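Agbeko Community Help > Visits and Events > Home Automation and Robotics

What should visitors expect at the household gripper demonstration?

Posted by trolden_programs

Our adult learning program at Trolden has been invited to the open day that Tidano holds each October. According to the notice, the main item is a demonstration in which small personal belongings are handled with a gripper carried by hand. The members of our group have no technical background, and I have been asked to prepare a short information sheet before they decide whether to attend.

I would be grateful for guidance on three points: what kind of work is shown, whether visitors may operate the equipment themselves, and how long a group of 16 should allow. The notice gives a start time of 10 a.m. and little else. Any advice on seating would also be appreciated, as several of our members cannot stand for a full session.

Posted by Pleston Learning Office

Our office accompanied a group to the same open day last year, and the following may be of use.

The work is carried out at tabletop scale, in an ordinary home. Visitors who expect a factory line should be told this in advance. The operator holds the gripper and brings its two fingers to an object, and the demonstration concerns how that approach is made. An earbud charging case in a soft-colored translucent cover is a fair indication of the size of object involved.

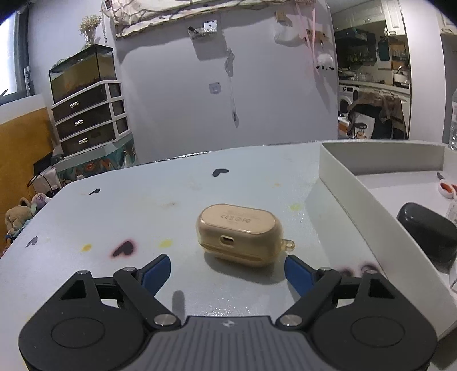 Small items with rounded sides raised the most discussion in our group. The presenter spent considerable time on the angle of approach, and on why an operator should line up both fingers before closing them. This part was clear to everyone and required no knowledge of programming. The later part, on how recorded movements are prepared for use with a robot arm, was more difficult. We would suggest that your sheet include a short paragraph on it - our members asked for one afterward.

With regard to your second point, visitors were permitted to hold the gripper for a short turn under supervision. Turns were given by sign-up sheet, and the sheet was full before the first break. Please ask your members to sign on arrival.

The second half dealt with items kept together in a tray. Pet nail clippers and USB power adapters differ a good deal in shape, and the raised walls of a tray leave less room for the fingers than an open tabletop does.

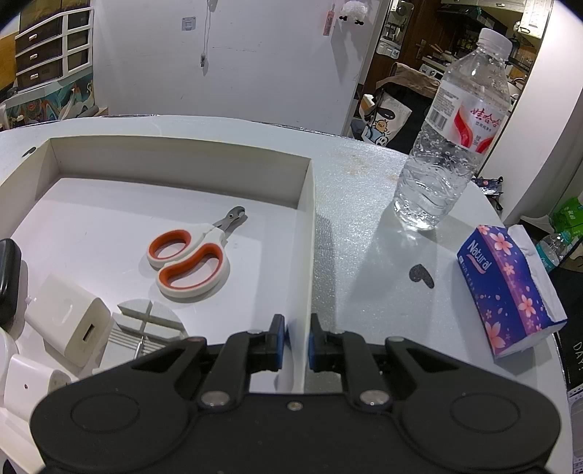 We found this half the more instructive of the two. The presenter explained that an object beside a wall calls for a different approach from one standing in the open, and members were invited to suggest which item they would attempt first. Opinions differed, and the session ran 18 minutes over as a result.

For a group of your size, we recommend two parties of eight, with two hours allowed for each. Chairs were provided on request. Requests should be sent to Tidano in writing before the visit, as the room is small and the seating is arranged beforehand.

Posted by gate_desk_87

went last year, it was fine. parking is bad. bring water

Posted by Agbeko Visitor Services

To add to the reply from Pleston: groups are asked to confirm their numbers in advance. Attendance across the whole open day is limited to 100, and places that are not confirmed are released to the general list.

Members who wear hearing aids may wish to sit near the presenter, as no microphone is used. Photography is permitted during the demonstration, but flash should be switched off. The printed handout is available in large type if it is requested at the time of booking.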